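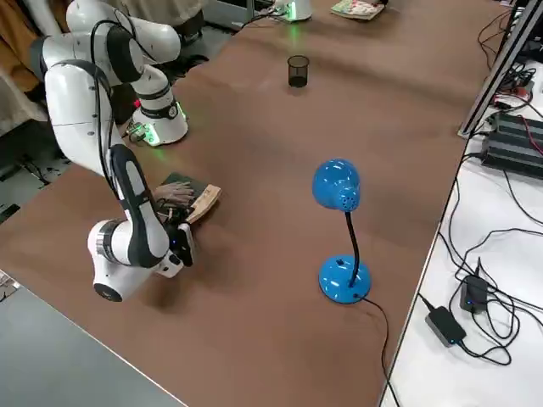

One of our two table arms with its gripper at the wooden box, one of the things you would be working with.

Wanted: patient people to help us find out why our robot arm lets go

Hisside is looking for 16 people to join a paid study this July. You don't need to know anything about robots. If you have ever tidied a desk, you have all the background we're asking for, and if you're the sort of person who notices when something sounds a little off in the car before anyone else does, we would especially love to hear from you.

What happened

We run a small workshop where robot arms learn to move everyday things around a table: books, boxes, a pencil cup, a desk lamp. It's slow, fiddly work and we're fond of it. This spring, during an ordinary afternoon session, one of our arms was carrying a small box back across the table when the gripper opened partway through the move. The box dropped and hit the edge of the table, and the arm carried on to the end of its path as if it were still holding something. The person at the table, reasonably enough, reached in to catch the box. The arm brushed her wrist on the way past. She had a bruise and a cup of tea and was back the next morning, but her hand should never have been in there while the arm was moving, and our setup should have stopped the arm when it was.

We shut both arms down that day and went back through the logs. Kamran Mengal, who runs the workshop, found 13 earlier drops that had been written up as "slipped" or "bad grip" and left at that. In 6 of them the gripper had been told to hold and had opened anyway. So we had a fault that had been showing itself for a while, and a habit of explaining it away, and the second of those worries us at least as much as the first.

Where things stand now

The gripper cable on the arm involved has been replaced, the arms run at a much lower speed, and the software now checks that the fingers are still closed on something before each part of a move. We've also added a stop button on a lead that stays in your hand the whole time. Since those changes we have run more than 230 moves with nobody at the table and have seen the fault twice. Both times the arm stopped where it should. So the stopping part is working, and the fault is still there – we want to be very plain about that before you decide to apply.

What we'd like from you

The study has two halves. In the first, you sit at a desk set well back from the table and watch the arm work through a set of pick-up-and-place jobs. When something looks or sounds wrong to you, you press the stop button and tell us what you noticed, in whatever words come naturally. "It went sort of hesitant" is a perfectly good answer. We'll ask you to press for things that turn out to be nothing, too, and we really do mean that, as one of the things we want to learn is how sure people feel they have to be before they'll stop a machine.

In the second half the arms are powered off. You'll sort through drop reports from our logs, including the 13 we got wrong, and then help us rewrite the form so that the next person filling it in at the end of a long day has an easier time being accurate. Bo-ram Ham leads this part. She has strong feelings about forms and will be delighted by yours.

You will not be asked to reach toward an arm while it has power, and you won't be setting objects on the table during a run. Our own staff do that, with the arm stopped.

Practical details

Each person comes for one visit, either at 9:30 in the morning or at 1:30 in the afternoon. Plan on three hours including a proper break with something to eat. The pay is $230 for the visit, and you'll get all of it even if you decide to leave partway through. Parking behind the building is free, and the workshop is on the ground floor with no steps from the lot.

Before your visit we'll send a short packet with the safety rules, a plain account of the incident, and a consent form. Please do read it. We'll go over it again together when you arrive, and there is time set aside for questions, so please don't worry about holding us up.

Who can take part

You should be 18 or older and comfortable sitting and watching closely for stretches of 16 minutes at a time, with rests in between. You need to be able to press a handheld button quickly with at least one hand. Glasses and hearing aids are fine. The arms make a low whir and the gripper clicks, so if repeated small noises bother you, this may not be a happy afternoon. If you've worked for Hisside, or for Fararo, who maintain our arms, we'll have to turn you down this time. We're hoping for a real mix of ages and jobs. People who have worked in kitchens, warehouses, hospitals or anywhere else with machines and a near-miss book would be very welcome.

What we do with what you tell us

We'll record the arm's movements, when you press the button, and the sound of your comments. We won't film your face. Your name is kept apart from your comments, and the recordings are deleted once the notes have been typed up. The findings, including the unflattering ones, go to Fararo and to everyone who took part, and we'll post a summary on this page.

How to apply

Fill in the short form linked at the bottom of this page, or call the workshop and ask for Bo-ram. Tell us which time of day suits you and write a few lines about a time you noticed something going wrong, at work or at home, and what you did about it. It doesn't have to be a story where you did the right thing – Kamran's own involves a boiler and two weeks of cold showers. Everyone who applies will get a reply, and if we fill up we'll keep a waiting list in case someone has to drop out.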